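# Picking a pediatric residency: big children's hospital or small program?

**tarheelmed** - Feb 8, 2022

Rank lists are due later this month and I'm stuck between two pediatrics programs, so I'd like to hear from people who have trained at either kind.

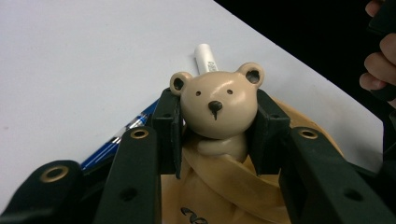
*Small beige bear*

Program A is Pandach Children's, a free-standing hospital with 431 beds and every subspecialty you can name. Fellows on every service. Program B is the Cludness program, a children's floor inside a general hospital, 12 residents per class and only two fellowships (NICU and heme/onc). I think I want heme/onc but I'm not certain. My partner can find work in either city, so that part is a wash.

My worry with A is that the fellows do all the procedures and make all the calls. My worry with B is that I won't see enough rare things and the fellowship match will be harder.

---

**nightfloat_again**

I trained at a place the size of your Program A. The fellow question is real but it depends on the service. In the PICU I did very few lines. On heme/onc I did plenty of LPs, and the fellows were the ones who taught me. Ask the current second years for their procedure logs. They'll usually tell you.

For heme/onc I would go with A. You'll have transplant patients, sickle cell clinic, a survivorship clinic, and research mentors who already know the people reading your fellowship application.

---

**pedsdoc_midwest**

I disagree with the above. I came out of a program smaller than Cludness and matched into heme/onc at my first choice. When there is no fellow between you and the attending, the attending knows you well and writes you a real letter. At a large place you can spend a month on service and get a letter that could be about anyone.

The rare disease argument gets overstated too. You will see rare things for three years straight as a fellow. Residency is where you learn what a sick kid looks like at 3 a.m.

---

**nightfloat_again**

A letter from someone who knows you is good. A letter from someone who knows you and also runs a lab you published from is better, and that is hard to get where there are only a handful of oncologists. How many heme/onc faculty does Cludness have?

---

**tarheelmed**

Ten on the website, but I think two of those are mostly adult benign heme with a joint appointment. One of them told me residents can do a research block at Azevedo, across town, in second year.

---

**pedsdoc_midwest**

That's enough faculty for a program that size. I'd email the chief residents and ask how many people took the Azevedo block in the last few classes and whether anything came of it. Some of those arrangements only exist on the website.

---

**jumpseat**

Not heme/onc, I do general pediatrics, but one point nobody has raised. OP said "not certain." If there's a decent chance you end up in primary care, look at the continuity clinic. Mine was at a busy community site with long-term patients and it's the reason I was comfortable on day one of my job. Friends from big hospitals had a half day a week in a clinic where half the panel belonged to subspecialists.

Also ask about the call schedule. "Night float" covers a lot of different things.

---

**nightfloat_again**

Fair. I had a weak continuity clinic and would not have felt ready for general practice. I still think the big program keeps more doors open if you're undecided between subspecialties.

---

**bilirubin_bob**

Current intern at Jeren, which is about the same setup as Cludness. Good: I know every nurse on the floor and I've run codes with the attending standing behind me. Bad: when one person is out sick everyone feels it. We had a rough stretch of jeopardy call this winter, and a class of that size can't absorb much. Ask how they covered absences.

---

**tarheelmed**

Thanks, this helps. I've written to residents at both places about procedure logs, clinic and coverage, and asked Cludness about the Azevedo block. Leaning B on gut feeling - I liked the people more - but I'm holding off on certifying the list until I hear back.

---

**pedsdoc_midwest**

Liking the people counts for a lot at 80 hours a week. Post what they tell you about the research block, I'm curious.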